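Pace of Play at the Sestwood Junior Golf Open
Project report by Hanyu Xia and Nuria Pacheco

Introduction
Slow rounds were the main complaint from players at last year's Sestwood event. We wanted to find out where the time is lost.

Method
We timed 17 groups over one round in July. Each group was timed on the tee, in the fairway and on the green, which gave us 2197 entries after we removed the ones with missing times. Henk Coppens, the head starter, let us use his tee sheet.

Results
Most of the waiting was on hole 6, a par 3 over water. Groups that teed off after noon waited longer there than the morning groups did. Searching for balls mattered less than we expected. 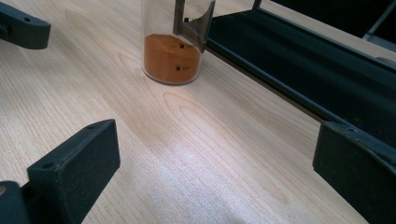 Putting took longest on the two holes with raised greens. Players who marked every short putt added time, but we did not record this for all groups, so we left it out of the table.

Next steps
Ruben Van der Linden has asked us to repeat the timing at Kalbridge, where the par 3s come later in the round.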